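Start > Werkstattgespräche > Retro-Hardware

Speichererweiterung am Modulport: Gespräch mit Yung-ching Chiang

Die Grunden ist eine Steckkarte für 8-Bit-Rechner mit herausgeführtem Systembus. Sie stellt statisches RAM in umschaltbaren Bänken bereit und puffert den Inhalt über eine Knopfzelle. Yung-ching Chiang hat Schaltplan, Platine und Testsoftware entwickelt. Die Karte liegt inzwischen in der dritten Revision vor, die erste ließ sich nach ihren Angaben nur an einem einzigen Rechner stabil betreiben.

Ausgangspunkt war ein Datenlogger, den Chiang in BASIC geschrieben hatte und der nach kurzer Laufzeit den Arbeitsspeicher füllte. Eine Diskettenstation kam nicht in Frage, weil die Zugriffe die Messung unterbrachen. «Ich brauchte Speicher, der sich im normalen Adressraum verhält wie jeder andere auch», sagt sie. «Serieller Speicher wäre billiger gewesen, aber dann schreibt man für jedes Byte ein Protokoll. Bei einem Prozessor mit dieser Taktfrequenz merkt man das sofort.»

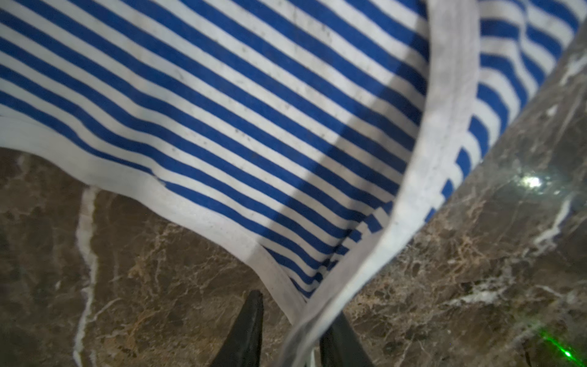
Die Bankumschaltung belegt ein Fenster von acht Kilobyte. Ein Latch hält die Banknummer und wird über eine einzelne Adresse im I/O-Bereich beschrieben. In der ersten Revision wurde das Latch mit der fallenden Flanke des Schreibsignals geladen, zu einem Zeitpunkt also, an dem die Daten auf dem Bus noch nicht gültig sein müssen. Chiang erklärt das Problem gern an Stoff: Ein Tuch mit blauen und weißen Streifen in gleichem Abstand sei ein brauchbares Taktdiagramm, solange es glatt liege, und an der Falte, wo sich die Streifen biegen und zusammendrängen, habe man die Flanke, auf die man sich nicht verlassen dürfe. Seit der zweiten Revision übernimmt das Latch mit der steigenden Flanke.

Für die Adressdekodierung verwendet sie einen programmierbaren Logikbaustein. Diskrete Gatter hätten auf der Platine Platz gefunden, die Laufzeit über drei Stufen war ihr jedoch zu lang. «Man kann das rechnen, und auf dem Papier geht es auf. Dann nimmt man einen Rechner mit gealterten Bustreibern, und die Reserve ist weg.» Die Gleichungen liegen im Quelltext bei. Sie benutzt zum Übersetzen den Assembler Stileo, der neben dem Programmcode auch die Tabellen für den Baustein ausgibt. Die Funktion ist schlecht dokumentiert, arbeitet nach ihrer Erfahrung aber fehlerfrei.

Aufwendiger war die Batteriepufferung. Beim Abschalten sinkt die Betriebsspannung langsam, und der Prozessor gibt in dieser Phase beliebige Schreibzugriffe aus. Die erste Karte sperrte das RAM mit einem Transistor und einer Zenerdiode. Im Dauertest schaltete Chiang den Rechner 200 Mal aus und wieder ein und verglich jeweils die Prüfsummen aller Bänke. «Es waren immer nur einzelne Bytes verändert, meist am Anfang der zuletzt gewählten Bank. Das ist unangenehmer als ein Totalausfall, weil man es erst später bemerkt.» Heute sitzt an dieser Stelle ein Überwachungsbaustein, der das Chip-Select-Signal unterhalb einer festen Schwelle sperrt. Die Knopfzelle ist über eine Schottkydiode entkoppelt.
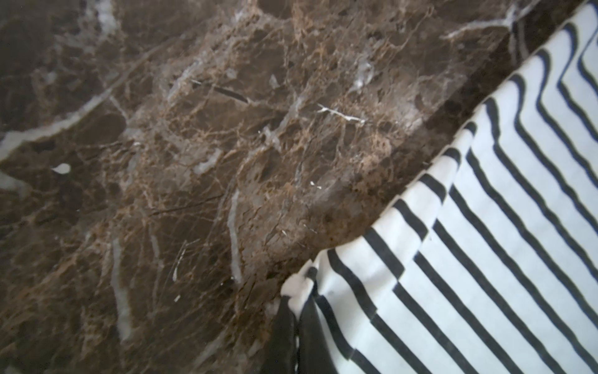 Dunkelbrauner Marmor mit hellen Adern.

Die Platinen lässt Chiang bei Sobczak fertigen, zweilagig und mit vergoldeten Kontakten. Eine vierlagige Ausführung hat sie verworfen. Die Massefläche auf der Unterseite ist nur an zwei Stellen unterbrochen, beide Male unter dem Busstecker, und die Rückströme haben dort einen kurzen Umweg. Mit dem Oszilloskop ließ sich an den Datenleitungen ein Überschwingen messen, das mit Serienwiderständen von 33 Ohm verschwand. Die Kante am Stecker muss angefast werden. Bei einem Los war das vergessen worden — «da habe ich einen Abend lang gefeilt».

Der Speichertest gehört zum Lieferumfang. Er schreibt zunächst wandernde Einsen, danach die Adresse selbst als Muster, zuletzt eine Pseudozufallsfolge über alle Bänke hinweg. Der zweite Durchgang findet vertauschte oder kurzgeschlossene Adressleitungen, der dritte Fehler im Banklatch. Ein Durchlauf bricht beim ersten Fehler nicht ab, sondern protokolliert Bank, Adresse, Soll- und Istwert. Ein Leser aus dem Forum Wenbridge hat damit eine kalte Lötstelle gefunden, die sich erst bei warmem Gerät zeigte. Die Schleifenfunktion für den Dauerbetrieb geht auf seinen Vorschlag zurück.

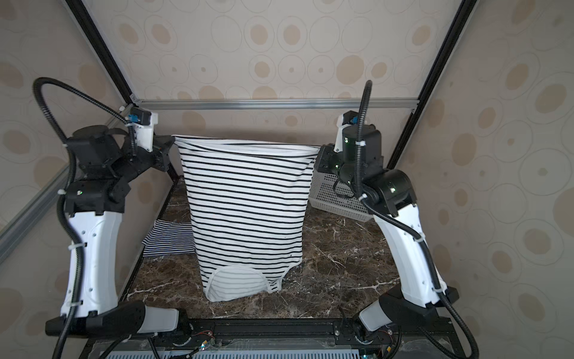 Läuft die Karte auch an Rechnern mit nachgerüstetem schnellerem Prozessor?

«Bis zum doppelten Takt habe ich sie getestet, ohne Fehler. Darüber reicht die Zugriffszeit des RAM noch, aber der Dekoder wird knapp. Wer das vorhat, sollte den Logikbaustein in der schnelleren Ausführung bestellen. Die Anschlussbelegung ist dieselbe.»

An einer vierten Revision arbeitet sie derzeit nicht. Offen ist ein Konflikt mit Erweiterungen, die denselben I/O-Bereich belegen; die Basisadresse lässt sich bislang nur über eine Lötbrücke ändern. Ein Steckfeld wäre möglich, dafür müsste die Knopfzelle um einige Millimeter versetzt werden. Schaltplan, Logikgleichungen und Testprogramm gibt Chiang auf Anfrage heraus, unbestückte Platinen solange der Vorrat reicht.

Kontakt | Impressum | © Werkstattgespräche | Nach oben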